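The Year I Finally Read My Electric Bill

Print this article | E-mail this article

I'd been paying Plamard for eight years before I looked past the amount due. I know, I know! But the bill that came in October was $517 for a house with two people and a very lazy dog in it, and that got me out of bed early on a Saturday with a highlighter.

My usage was 1309 kilowatt-hours, a bit more than the month before. The rate was the shocker. My fixed plan had ended over the summer and Plamard had rolled me onto a variable one, with a notice I'm sure I recycled along with the pizza coupons.
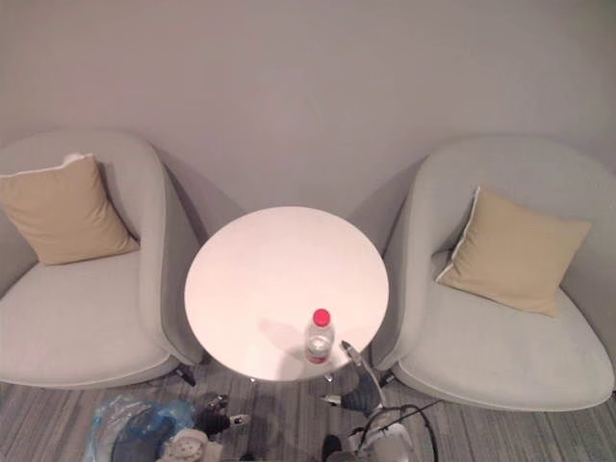
Pale grey armchairs and a round white table.

So I went shopping. Usstead has a comparison page for its residents (clunky, but it works), and I narrowed things down to Lai and Zultolix. Zultolix had the prettier number, but only if you use at least 1000 kilowatt-hours a month — drop below that and a fee kicks in. We're nowhere near that in spring, so I pulled out a year of old bills and did the math at the kitchen counter. Lai came out cheaper in eight months of the twelve, and its cancellation fee was small enough that I could live with it.

Switching took one phone call and a form. The same utility still owns the wires and reads the meter, and the lights never so much as blinked. I've put the contract's end date on my calendar in red, with a second reminder a month ahead — I know myself.

Related Stories
Is a Home Energy Audit Worth It?
Fixed or Variable: Reading the Fine Print
What Your Meter Can Tell You
Budget Billing, Explained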